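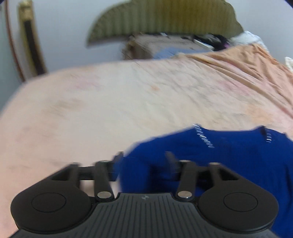

Fabric at the Elis, Flelamcombe.

Musical theatre weekend back at the Elis, tickets going fast

Flelamcombe's stage musical weekend returns in September and the Saturday is already close to full. Booking opened at 9am. By lunch the box office had stopped picking up the phone, so use the website if you can.

It's two days this time, up from one. Main house at the Elis for the big stuff, 800 seats, plus the studio and the upstairs bar for talks, sing-throughs and the quiz. Day passes are £29. Under-12s go free with a paying adult but still need a ticket, and people do get turned away over this every year, so please book one.

Headline event is the Saturday night concert performance of Griter, the lighthouse musical that had a short run here in the spring and picked up a bit of a following. Most of the original cast are back. No set, no costumes, full band. Zoriana Kravchuk sings the keeper's daughter again and is doing a question session in the studio beforehand, 4pm, included in the pass but first come first served. Queue on the stairs, not in the foyer.

Asked if she was nervous about doing the show without a set, Kravchuk said: "A bit. There's a ladder I used to hold on to in the second half and now I've got to find something to do with my arms."

She also confirmed there are two new songs. One replaces the harbour number in act one, which may upset some people. The other is a duet and she wouldnt say who with.

Elsewhere on the Saturday: an open sing-through in the bar at 11am, score provided, no experience needed. A talk on writing lyrics for children's shows. Stage door signing from 5.15pm, one item per person, no posed photos this year as it held up the line so badly last time.

Sunday is quieter and mostly workshops. Tap for beginners, tap for people who say they are beginners, a stage make-up class (bring your own brushes), and an audition clinic run by the Hladun company, who will hear 16 bars from anyone who signs up. Slots for that are seperate from the day pass. They're free but you have to email. Slots came out this morning and the early afternoon ones have gone.

The quiz closes the weekend, teams of up to six, Sunday 6pm. Last year's winners are banned from using the same name.

Travel. The car park behind the theatre is shut for resurfacing so it's the station one or the park and ride. Last train back on the Saturday goes at 11.05pm and the concert is due down at 10.20, so no hanging about if you need it. A later bus is being looked at, will update when we hear.

Returns go back on sale at the box office from 10am each day. Cards only.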